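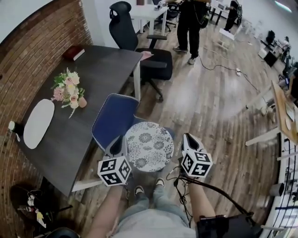 The floral stool, the blue chair and the brick wall.

Back to the bus

I sold the car in March and have been taking the 86 ever since. A few people asked me to write down how it's going, so I am doing that now while I still remember the first weeks.

The car was not in bad shape. It needed new front brakes and the inspection was coming up, and when I added that to the insurance I got a number I didn't want to pay. I had been driving to Grergate and back, plus the grocery store, plus my mother's place every couple of weeks. The rest of the time it sat on the street and I moved it for the sweeper. Horațiu Bălan bought it for his daughter. He asked if the dent in the rear door came with it and I said yes.

The 86 stops at the corner by the pharmacy and goes all the way to Grergate without a transfer. On paper it takes twice as long as driving. In practice I also used to spend time looking for parking, so the difference is smaller than I expected, but it is still a difference and I'm not going to pretend I like it when it rains.

I leave the house a little after 7. The bus before that is half empty, and the one after it is full of kids going to the middle school. If I catch the right one I can sit on the left side, past the rear door, where the heater is. By the time we cross the bridge it's standing room only. Coming home is harder to plan. The afternoon buses bunch up, so you wait a long while and then two arrive together, and everybody gets on the first one. I have learned to take the second.

The first week I forgot to bring anything to do. After that I brought library books, and I have read more since spring than I did all last year. Mostly mysteries. I tried a history of canals that Corina Bratu lent me and had to give it back, because I kept falling asleep and missed my stop in the evening. Corina says it picks up after the fourth chapter.

Groceries took some working out. With the car I did one big shop and filled the trunk. Now I stop in on my way home and buy what I can carry in one bag and a backpack. I throw out less lettuce. Heavy things like cat litter I have delivered once a month, and I pay 8 dollars for it. I tried a folding cart first, but it didn't fit down the aisle of the bus and a man tripped on it, so it lives in the hall closet.

My mother's place is the real problem. There is no good way to get to Ferneta on public transportation. There's a train that goes near it, then a local bus that stops running at suppertime. Twice I have gotten a ride with Paula Vlad, whose sister lives out that way, and I pay for gas. Once I rented a car for the day. That was expensive and the seat belt alarm kept going off. When the weather turns I'll probably rent more often and put it down as the cost of the arrangement.

As for money, I keep a page in a notebook. A monthly pass, the deliveries, one rental and a couple of late cabs still come to a good deal less than insurance, gas and repairs did. I'll have a better idea after a winter.

The things I miss are small. I miss singing. I miss leaving an umbrella and a spare sweater in the back seat, so now I carry both around and have already lost one umbrella. I don't miss the sweeper.

The schedule changes again next month and they are talking about moving my stop to the other side of the gas station. If that happens I'll post the new times.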